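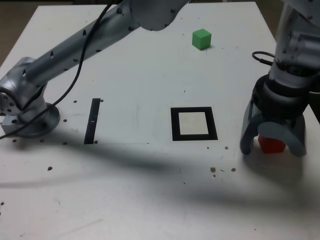

Visit to the Kanow water treatment works, 2022-09-27

Margus Siliņa met us at the intake. The works draws from two boreholes and supplies 800 homes. Raw water is high in iron, so it is aerated first and then passed through sand filters. 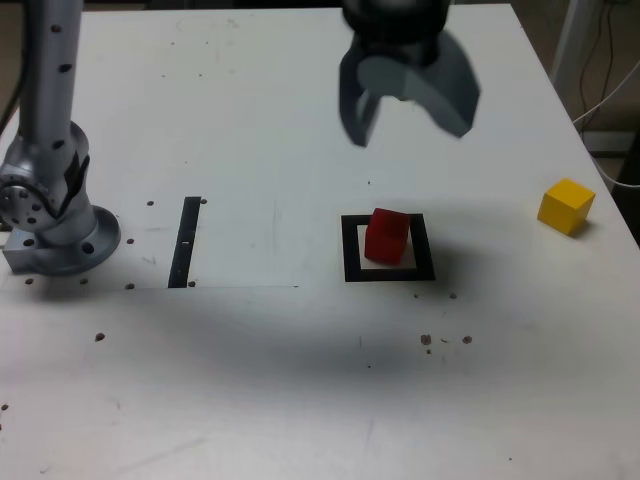
White table, with the arm's base plate bolted down.

Filters are backwashed every 73 hours, or sooner if the pressure drop rises. A wash takes roughly 15 minutes. The blowers were replaced in June.
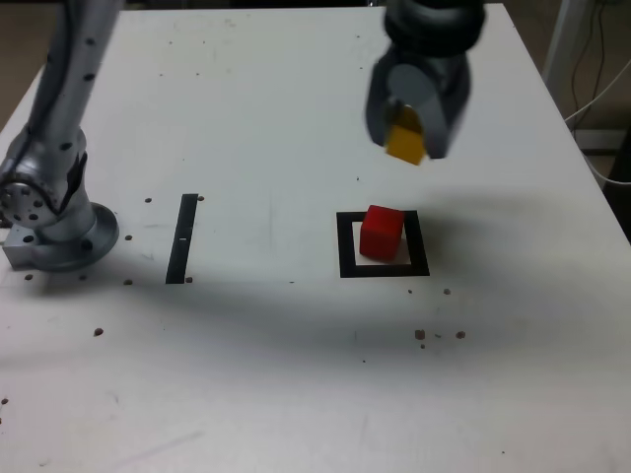

Base flange and mounting block, left side of the table.

Balthasar Plattner covered the Ullcombe main, where 25 valves are still turned by hand.

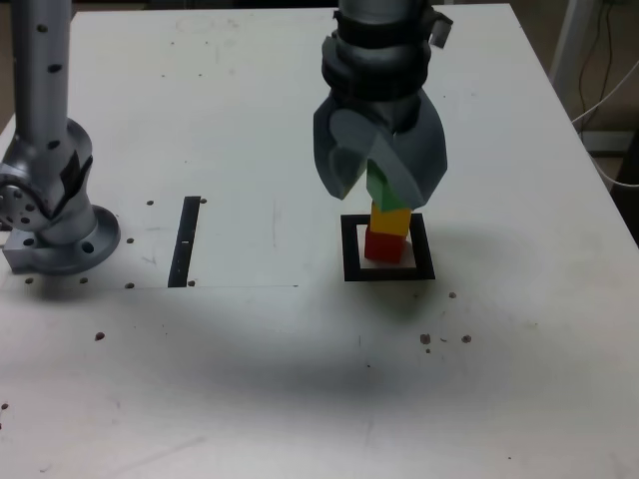 Scuffs and small holes in the table surface.

Sludge goes to a settling lagoon behind the filter house. We did not see the lagoon. The next visit is to the Yimer pumping station.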